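Ticket 221: Etikettendrucker im Lager druckt jede zweite Marke leer

Status: in Arbeit
Gerät: Zorkik am Packplatz 4, Treiber von Fosenik

Moin zusammen, ich schreib hier mal alles runter, was ich bisher probiert hab, sonst fängt die Spätschicht wieder bei null an.

Erster Versuch, Rolle gewechselt

Gegen 9 Uhr kam der Anruf vom Packplatz: eine Marke gut, eine leer, eine gut, eine leer. Ich also neue Rolle rein (die matten von Awwad, 400 Stück), Klappe zu, Testdruck. Gleiches Bild, nur dass der Drucker jetzt auch noch piept! Sensor mit Druckluft ausgepustet, Kalibrierung über die Vorschubtaste gestartet, wieder leer.

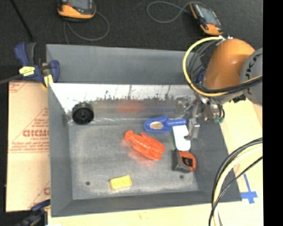

Zweiter Versuch, Treiber

Im Treiber stand die Etikettenlänge noch auf dem alten Format, das wir bis September für Braterham benutzt haben. Der Drucker denkt also, die Marke ist doppelt so lang, und schiebt brav eine hinterher. Länge umgestellt, Spooler neu gestartet, 2 Testseiten: beide sauber. Juhu!

Leider zu früh gefreut. Nach der Mittagspause stand wieder der alte Wert drin. Ich tippe auf die Vorlage vom Server, die beim Anmelden drüberbügelt, da komm ich mit meinen Rechten aber nicht ran.

Offen

Bitte einmal die Servervorlage für Packplatz 4 anpassen. Bis dahin stell ich die Länge nach jeder Anmeldung von Hand um. Das Piepen ist übrigens noch da.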